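Re: [homegoods-talk] pilling on gray sheets??
1/23/20

> Bought the Parnar fitted sheet in July and it's already fuzzy down
> the middle. Washed it cold every time. Is it the sheet or is it me?
> Also does anyone's actually stay on the corners?

Quick one, on my way out the door. Not you. Blends pill, and the Parnar is a blend, check the tag. Long fibers pill less. Ignore thread count, my 529 (who comes up with that number) went fuzzy before the cheap set did.

What works here: inside out, half a load, no towels in with it. Towels are the worst. Low heat, out while still a bit damp. 40 minutes in my dryer, yours may differ.

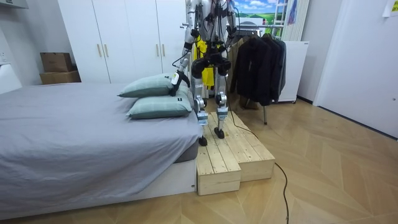 Foot of the bed, pillows on

Corners: measure the matress WITH the topper on. Mine was fine until I added a Drakos topper, then pop pop pop every night. Swapped to the deep pocket Gruminau, $49, no complaints so far. Seven washes in. Straps are a pain, wouldnt bother.

For fuzz you already have, a fabric shaver, light pressure, sheet pulled tight on the bed. Don't do it on your lap, I put a hole in one that way.

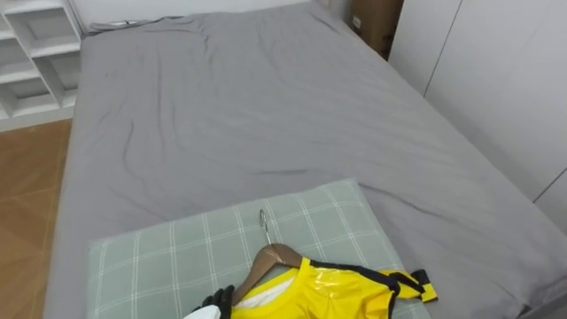
Gray fitted sheet, still a few creases

I don't iron. Anyone tried the Plamarov linen ones? Too scratchy? Reply on list pls, my inbox is a mess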